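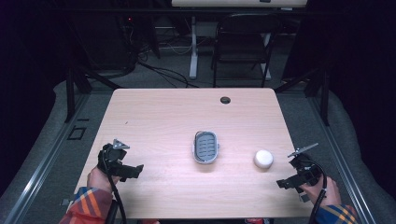
Category: Eating Out | 19 comments

Restaurants in Umetley now ask for a deposit on tables of two, and I think they are wrong to. Rudby takes the money at booking and returns it only with 200 hours' notice - more than a week. Jundell deducts it from the bill, a fairer method, though the sum is fixed whatever the party orders.

A deposit should cover the loss from an empty chair. On a wet evening in November, with half the room free, that loss is close to nil. Bennani charges for large groups only and still fills its dining room. The others should copy it.

We use cookies to improve your visit. Accept | Settings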